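Fadach (workshop robot)
By Kai-wen Hsu, January

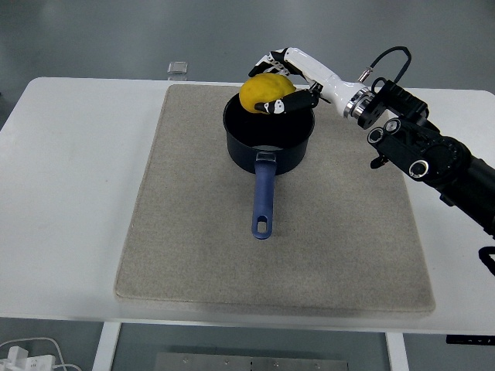
Fadach's hand holding a lemon over a saucepan on the work mat.

Fadach is a one-armed tabletop robot built in a shared workshop known as Valley. It picks up household objects and places them in or on other objects. The name covers the arm, the hand, the table and the control software, although members mostly use it for the arm alone.

Background

The project began when a member brought in a second-hand arm and offered it to anyone willing to rewire it. The first version had a two-finger gripper, which coped well with boxes and badly with fruit. It was replaced by a humanoid hand after a winter of repairs. The old gripper is kept in a drawer at Valley and is still lent out.

Construction

The arm is black and made up of jointed modules. It carries a white wrist section, joined to a black square flange by a silver ring. The fingers are white and black. A cable runs in a loop from the flange to the wrist – an early version had it taped flat, and it pulled loose whenever the wrist turned fully.

The work surface is a white table with a felt mat on it. The mat was added to stop round objects rolling and to soften the knock when something is dropped. Software is split between two programs: Risodex, which plans the arm's movements, and Bundgaard, a smaller program that closes the fingers and limits their force. Both were written by members. The arm's speed is capped at 80 millimetres a second while people are at the table.

Lemon and pan task

The best-known task is putting a lemon into a saucepan. The lemon was chosen for its uneven peel and because it does not bruise easily. The pan is dark blue and stands on the mat with its handle towards the front of the table. Early attempts were made with the handle pointing sideways, and the forearm kept catching it.

Members recorded about 600 attempts over one winter. Most failures came from the thumb closing before the fingers had settled – a fault later traced to Bundgaard. A delay of 40 milliseconds was added and is still in use.

Later work

A lid task has been started but is not finished. Plans for a second arm were dropped over the cost of a larger table.

Last updated: January

Comments

tinplate_m: Does the force limit live in Bundgaard or in the hand's own board? I have read it both ways.

K. Hsu: In Bundgaard. The board only has a cut-out.

oldlathe: The drawer gripper is missing a screw, if whoever had it last could look.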